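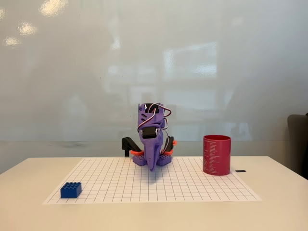
The kit came from Jitley on a Friday, and by June Boglárka Takács had 19 days left to decide whether the shop would stock it.

Csonka wanted it. He had read the brochure twice and liked the price.

"It picks things up and puts them down," he said. "People will pay for that."

"They'll pay once," said Boglárka. "Then they'll ring me."

She set it going again. Her notebook had a page for each task, and the brick was task 4. She wrote down the time, the square it was meant to reach and the square it reached. Adano, the firm in Pridport that did the repairs, had asked for the same figures before they would quote for spare motors.

"How many goes is that?" Csonka asked.

"Forty. The leaflet says it's good for 1000."

"You're not doing a thousand."

"No. You are. I've got the till to mind."

He laughed, then saw that she was holding out the pencil. He took off his coat and hung it on the door. She showed him the column for misses and the switch on the plug.

"What do I write if it does it right?"

"A tick," she said, and went down to open up.

Last updated: June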